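Search this site Enter keyword Go

Posted in October by Cosimo Ferri

Fellden Playroom Group
Minutes of the October meeting

The meeting opened at 7:10 p.m. in the upstairs room at Fellden. Brunello Sorrentino chaired and Cosimo Ferri took the minutes. Five members were present. Apologies were received from the Santoro family.

1. Minutes of the last meeting
Approved with one correction. The quote for the floor mats came from Mudemari and not from Hendonance.

2. Opening hours
Brunello reported that the morning session is full most weeks and the afternoon one is quiet. It was suggested that the afternoon session start half an hour later to suit families coming from school. Agreed to try this until the winter break and look at it again then.

3. Money
The balance carried over is $1000. Nothing large has gone out since the last meeting. The mats are still to be paid for. A request for new picture books was held over until the mat bill is settled.

4. Shelving and toys
Cosimo went over where things stand with the white shelves. The old labels are off and the group needs to settle what goes where before the new ones are printed.

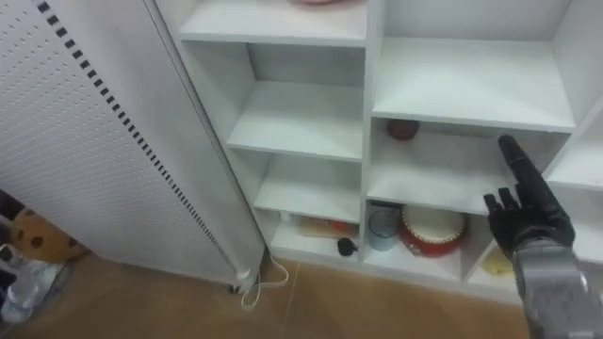 Toy storage was discussed at some length. Two members wanted everything kept in lidded bins, and two wanted open cubbies so that children can pick for themselves and learn to put things back. The feeling of the meeting was for open cubbies, with bins only for sets that have a lot of pieces. It was agreed that the low compartments should stay the main place for toys, as with the red drum and the blue cup now, and that the bare boards higher up should be used for paper, craft supplies and anything the adults hand out. Brunello asked that small items be kept together in a tray so they do not end up at the back of a cubby. He also asked for the loose white cable on the floor in front of the unit to be clipped to the wall.

Labels will have a word and a simple drawing. Cosimo has a list of 31 and will cut it down. Hendonance can print them on wipe-clean card, and he will ask for a price.

Musical toys: one parent had asked for these to be put out only in the second half of the session. Not agreed. They will stay where children can get at them, and leaders can put them away for story time.

5. Cleaning
The cleaning sheet was filled in for most sessions but not all. It will move from the kitchen drawer to the back of the door. Shelves to be wiped down at the end of each session, top boards included.

6. Actions
Brunello: clip the cable, find a tray for small items, pay Mudemari once the mats arrive.
Cosimo: label list, price from Hendonance, new cleaning sheet.
All: bring in spare craft paper if you have any.

7. Any other business
The side gate is sticking again. Brunello will look at the hinge. Mrs. Santoro has offered a box of puzzles and will be asked to check them for missing pieces first.

The meeting closed at 8:25 p.m. The next one will be in the same room, at the same time.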